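Hestov Twin Bench: the two-armed table setup

I get asked about the Twin Bench more than anything else we carry, so I've rewritten this page after our open day on 30 January 2020. If you came by, hello again! If you couldn't make it, you missed good coffee and a very full demo room.

The bench is two jointed arms on one table, run from a single Zillumen controller. We showed the simulator too (it comes with the license), and I think that's what won people over. You build your table, drop in whatever you want handled, and try out your moves before anything real gets bumped. Our cups-and-tray job was up on the big screen most of the afternoon, and Madalena Caldeira from our training side took questions while it ran.

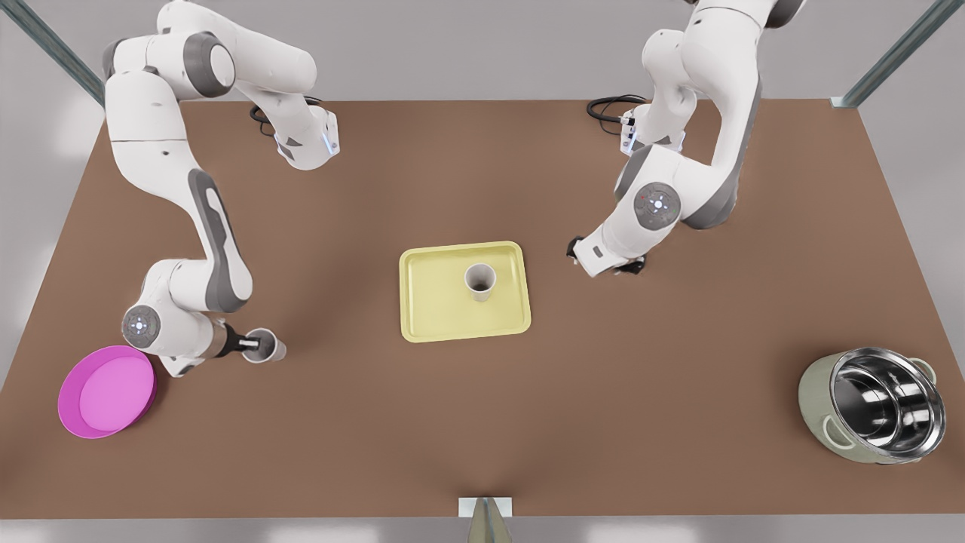 Twin Bench simulator, cups-and-tray job: one paper cup held on its side in the gripper, the other upright on the yellow tray.

Somebody asked why we bother with paper cups and a cooking pot when most buyers move parts around. Well, I like kitchen stuff! Everyone knows how a cup is supposed to be held, so you can judge a grip from the back row without me explaining it.

What you get in the box: two arms with grippers, controller, cables, simulator license for 12 months, and 20 ready-made object models to start with. The bigger Henum object pack adds 200 more and is sold separately. You supply the table (please make it a sturdy one, I mean it).

Lead time is running long right now and orders placed this week should ship in May. Want to try it first? Demo slots are free, and the $100 deposit for a loaner controller comes off your order if you buy. Call or write and ask for the bench desk.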